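Where Does Marble Come From?

Marble is a kind of rock. People use it for floors, statues, steps and kitchen counters. Most marble is white or gray, but it can also be pink, green, brown or black. The color depends on what was mixed into the rock while it formed.

How marble forms

Marble begins as a different rock called limestone. Limestone is made mostly of a mineral called calcite. Much of it comes from the shells of sea animals. When the animals die, their shells sink to the bottom of the sea and break into small pieces. More pieces fall on top. Over a very long time, the weight presses the lower layers into solid rock.

Sometimes that limestone is pushed deep underground, where it is very hot. At 200 degrees Celsius or more, with a great deal of weight above, the rock can start to change. It does not melt. Instead, the tiny calcite grains inside it grow and lock together like puzzle pieces. The shells disappear, and the rock becomes harder and shinier. It is now marble.

A rock that has been changed by heat and pressure is called a metamorphic rock. Slate is another metamorphic rock. It starts out as mud.

What the veins are

Pure marble is plain white. The lines that run through many kinds of marble are called veins. They are made of other materials, such as clay, sand or iron. Some were thin layers in the old limestone. Others formed when the rock cracked and water carried minerals into the cracks.

Iron can make a vein red, yellow or brown. Gray veins often come from carbon, which is also found in coal and pencil lead. No two blocks of marble have exactly the same veins. Factories also copy the pattern onto other materials, so a surface that looks like marble may be something else.

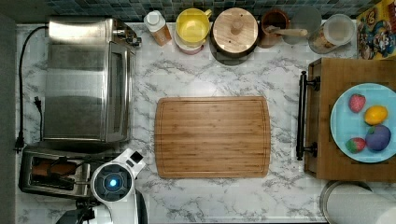 A countertop with a marble pattern and soft gray veins.

How marble is cut

The place where marble is dug out is called a quarry. The Hurov quarry is cut into the side of a hill above the village of Murín. It has 174 steps, called benches, and each bench is a flat shelf of rock where machines can work.

Workers first drill two holes that meet inside the rock. They pass a long steel wire through the holes and join the ends to make a loop. The wire has small beads on it, and the beads are coated with tiny bits of diamond. A motor pulls the loop around and around, and the beads grind through the marble. Water is sprayed on the wire to keep it cool and to hold down the dust.

The blocks are then loaded onto trucks and taken to the Soslow mill. A large saw with many blades cuts each block into flat sheets called slabs, much as a loaf of bread is sliced. Other machines rub the slabs with finer and finer grit until they are smooth. The mill cut 3524 slabs in October.

Why acid harms marble

Calcite reacts with acid. Lemon juice and vinegar are both weak acids. If either one is left on real marble, it eats away a little of the surface and leaves a dull spot. This is called etching. Rain is also a very weak acid, and for this reason old marble statues kept outdoors slowly lose their sharp edges.

Words to know

Calcite: the main mineral in limestone and marble.
Metamorphic rock: rock that has been changed by heat and pressure.
Quarry: a place where stone is cut from the ground.
Slab: a flat sheet of stone.
Vein: a line of a different color in a rock.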